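Fehr Mill is getting its curtains back
February 10, 2018

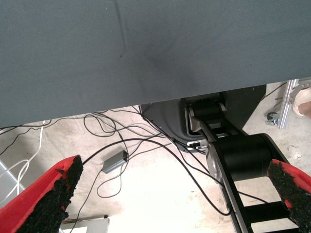
Gray cloth over the concrete floor.

Good news for anyone who froze through last winter's shows at the old Fehr mill in Betton: the new drapes are on the way! I stopped by to ask how the fabric order was going, and it's going great. The theater group has 402 yards of heavy cloth coming from Dollenik, the mill shop out on the Kurkeck road, and the bill comes to $3,370 (a lot of bake sales, I know, I ate my way through most of them).

The drapes will go across the big windows on the north side, where the draft comes in and lands right on the back of your neck. They should help with the echo too, which was pretty rough during the Christmas concert.

Sewing starts this month in the side hall, and you don't need to be any good at it. I'm signed up for hemming and I can barely do a button. The group still needs $1,113 for rails and hooks, so there's a soup supper coming up with 70 seats, tickets at the library desk. The first show with everything hung is planned for August.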